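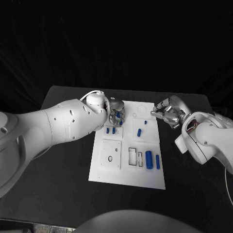

Posted by Fogh

April, notebook, Tamcombe bench

Long one today, sorry. I spent most of the morning on the right wrist and then lost the afternoon to the peg board, and I want both down before I forget which screw went where.

So, the wrist first. The right side had been making that dry ticking noise when it rolls past the halfway point, and last week I blamed the belt. It wasn't the belt! One leg of the harness had worked its way out of the clip and was brushing the inside of the housing every time the joint came round. I pulled it back, put a fresh tie on it (small ones, second drawer, please put them back there) and left a bit more slack than Jokdale shows in their drawing. Their drawing has it almost tight, and I think that's how it walked out of the clip to begin with. Rolled it slowly by hand both ways, then under power at low speed for 9 minutes. No tick. I'd still like someone with better ears than mine to stand next to it.

While I was in there I went over the housing screws on both arms. Three on the left forearm took a bit of a turn, one of them more than I'm happy with. I've put a paint dot on each so we can see if they move. If you find a dot that doesn't line up any more, don't just snug it down, write it in here first.

Also re-ran the thin white cables. They like to creep toward the board when the arms come in low, and I caught one under the edge of a plate last month. They go down the outside now and across the table well clear of the work. If you move the table, check them again.

Then the board. The blue parts live on it between runs - pegs, the two cylinders, the pulley - and I'd been setting them out by eye, which was fine until we started comparing one run with the next. The new start sheet is taped inside the cabinet door. The big cylinder and the slim one stand side by side at the lower right, next to the rectangular slots, and please keep them in that order. 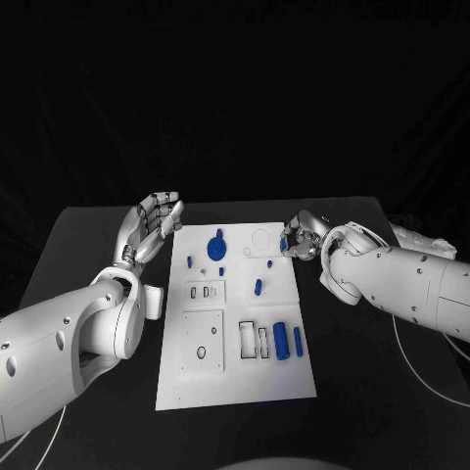

The peg pickup is what ate the afternoon. Pinching a small peg between thumb and index finger works nicely if the peg is standing up straight, and goes bad fast if it leans even a little, because the thumb gets there first and pushes it over. I tried closing slower, which only made it fall over slower. Then I tried coming in 2 millimeters lower and that was much better! I've saved it as Fodent 191 and left the old settings alone, so if you hate mine you can go straight back.

A few things about Fodent 191 before you load it. It assumes the right hand has been zeroed with the fingers fully open, so do that first, every time, even if you zeroed it an hour ago. It also assumes the board hasn't been nudged. I put tape corners down on the tabletop, and the board should sit inside them without touching. The left hand just parks over the upper left corner during the pinch and does nothing, and I'd like it a bit higher. Haven't touched that yet.

One mistake of mine, for the record: I loaded the new settings with the arms still out over the board. Nothing got hit, but the left one twitched and so did I. Arms back to rest, then load. I've added that to the sheet in red pen.

Still to do:
Order more of the little clips for the harness, the old ones are going brittle.
Ask Jokdale if the slack I left is okay at full roll or if it'll find something new to rub on.
Try the tiny pegs with the new height. I only did the regular ones.
Raise the left park position.

Power is off at the wall, e-stop is in, and the small hex driver is in my coat pocket again. I'll bring it back in the morning.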